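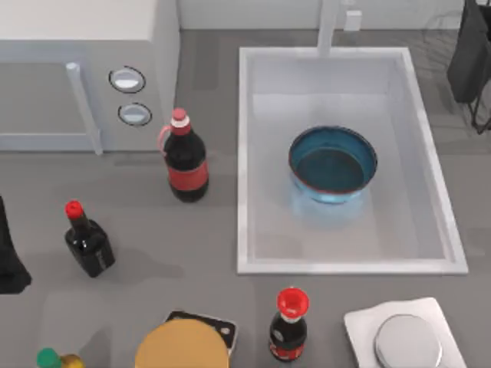 *A blue bowl in the sink, with dark bottles on the counter.*

**The Hultden Panel**

The hearing opened at nine. Golnar Nouri appeared for the nurse, Rostam Hosseinzadeh for the regulator. The bundle ran to 572 pages, of which the panel had been asked to read 13.

Mr. Hosseinzadeh presented the case with restraint. The registrant had signed a medication chart at Hultden House for a dose she had not given. The signature was admitted. Dishonesty was not.

Ms. Nouri called one witness, Urszula Chmielewska, who had shared the night shift.

"Who asked for the charts to be completed by six?" counsel inquired.

"The manager, Mr. Jafarzadeh. He asked every night."

"Before the doses were given?"

The witness looked toward the chair. "Yes. We signed first. I signed too."

The chair, Dariusz Jasińska, laid down his pen and warned her that she need not answer further. She thanked him and said that she would prefer to.
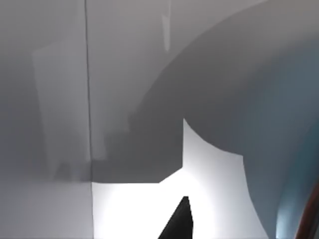 *Curved gray surface, shaded toward blue.*

The panel withdrew at noon. At ten past three the parties were called back, and Ms. Nouri rose with her client beside her. Mr. Hosseinzadeh had already closed his file.

"We have reached a decision," said the chair, and turned to page 101.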